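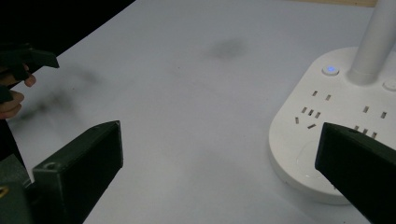 Greltesa Home Services
Household advice series: desk lamps with built-in outlets
March 13, 2026

1/ Greltesa is publishing a set of short posts on the care and placement of desk lamps that have power outlets in the base. The advice applies to shared study rooms, home offices and small workplaces served by our organisation. Tenants and members are asked to read the whole thread before moving any lamp.

2/ A lamp of this kind combines a light on a post with a power strip in the base. It saves space on a small table, and it brings the outlets up to a height where they can be reached without kneeling. It also means that a drink knocked over on the table lands next to live sockets. Most of what follows comes back to that point.

3/ Placement. The lamp should stand on a flat, stable table with the whole base resting on the surface. No part of the base may hang over the edge. If the table rocks, correct the table first. Folded paper under one leg is not accepted as a repair in our rooms; please request a levelling foot from the service desk.

4/ Which way should the base face? Outlets should be turned to the side where devices will be used, so that cords do not cross the working area. The post should sit toward the back of the table. A person who is seated should be able to reach every outlet without leaning past the lamp.

5/ The supply cord. Run it down the back of the table to the nearest wall outlet. It should hang with a little slack and should not be stretched. It must not pass under a rug, through a doorway or beneath a chair with wheels. If the cord does not reach, the table is in the wrong place.

6/ Extension cords are not permitted with these lamps. The same goes for plugging one power strip into another. Our inspectors will unplug any second strip they find and leave a notice on the table. The strip will be kept at the service desk for collection.

7/ Load. The rating is printed or moulded on the product, usually on the underside of the base. In Greltesa rooms the combined load on one lamp base must stay under the rating on that label and in no case above 2000 watts. Where the two figures differ, the lower one applies.

8/ In everyday terms: laptops, phone chargers, a monitor and a small speaker are suitable. Kettles, heaters, hair dryers, toasters and irons are not. These go directly into a wall outlet, one at a time, and in many of our rooms they are not allowed at all. Check the card by the door.

9/ Large plug-in adapters often cover the outlet beside them. Please do not force a second plug in at an angle. A plug that is only part of the way in can heat up at the contacts. Use the end outlets for bulky adapters and keep the middle ones for slim plugs.

10/ Liquids. Cups and bottles are to be kept at the opposite end of the table from the base. We recommend a lidded cup. Vases and potted plants should not share a table with one of these lamps.

11/ If something is spilled on or near the base, do not touch the lamp or the plugs in it. Switch off the circuit at the panel, or, if the wall outlet is dry and well clear of the spill, pull the supply plug there. The lamp is then withdrawn from use until it has been examined. Drying it with a towel and turning it back on is not acceptable, even where no water can be seen in the outlets.

12/ Cleaning the base. Unplug the lamp at the wall and remove every device. Wait 10 minutes if the light has been on. Wipe the surface with a dry microfibre cloth. For marks, use a cloth that has been dampened and wrung out well, and keep it away from the outlets. Never spray a cleaner directly on the base.

13/ Glossy white plastic shows fingerprints and fine scratches more than a matte finish does. Scouring pads, cream cleansers and melamine sponges will dull it permanently. Yellowing from sunlight can't be cleaned off. Where possible, set the lamp out of direct sun.

14/ Dust in the outlets may be removed with a hand-held air blower, with the lamp unplugged. Pins, cotton buds and wet wipes must not be put into an outlet for any reason.

15/ Cleaning the post. Hold the base steady with one hand and wipe from the top down. Pay attention to the join between post and base, where dust settles. If the post turns or leans when it should not, stop and report it. A loose post can wear the wiring inside.

16/ Moving a lamp. Always lift it by the base with both hands. Lifting by the post puts strain on the join. Wind the cord loosely and secure it with a fabric tie. The cord should never be wrapped around the post.

17/ The table itself. White tabletops pick up grey marks from rubber feet and from dark-coloured cases. A little mild dish soap in warm water removes most of them. Take the lamp off the table before washing, and do not put it back until the surface is fully dry.

18/ A clear table is easier to keep safe. At the end of each session, members are asked to take personal chargers with them. Chargers left plugged in are collected in the evening and held for 4 weeks at the front counter. Unclaimed items go to electronics recycling.

19/ Labelling. Every lamp supplied by Greltesa carries an asset sticker on the underside of the base. Please do not remove it. When reporting a fault, quote the number on the sticker together with the room name. If the sticker is missing, give the room name and the position of the table.

20/ Signs that a lamp should be taken out of service: a buzzing sound, a smell of hot plastic, brown marks near an outlet, a plug that falls out under its own weight, a light that flickers with a new bulb, or any crack in the housing. Unplug it at the wall if it is safe to do so and place a note on it.

21/ Members may not open the base. There are no parts inside for the user to repair, and an opened unit cannot be returned to service. Bulbs may be changed by members only where the room card says so. Otherwise the service desk will attend.

22/ Inspection. Lamps in shared rooms are checked each January by our contractor, Herkosis. The check covers the supply cord, the plug, each outlet, the switch and the stability of the post. Lamps that pass receive a coloured dot beside the asset sticker. A lamp without the current colour should be reported.

23/ The January round covered 2848 items of portable electrical equipment across all our sites, including lamps, power strips and monitors. The most common note left by inspectors concerned cords trapped behind table legs. Room contacts have been asked to look for this when furniture is moved.

24/ Private lamps. Members who bring their own lamp to the Başaran or Wulteo study rooms should have it checked at the counter on first use. The check is free of charge. Lamps bought overseas with a travel adapter fitted are not accepted.

25/ Disposal. Lamps with outlets in the base are electronic waste and do not belong in household garbage. Remove the bulb first and bag it separately. Both may be dropped off at the Wulteo site, in the grey bins beside the loading door.

26/ Printed copies of this advice are available at each service desk in regular and large type. Questions may be posted as a reply to this thread and will be answered during office hours. For a burning smell, smoke or a shock, leave the room and call emergency services first.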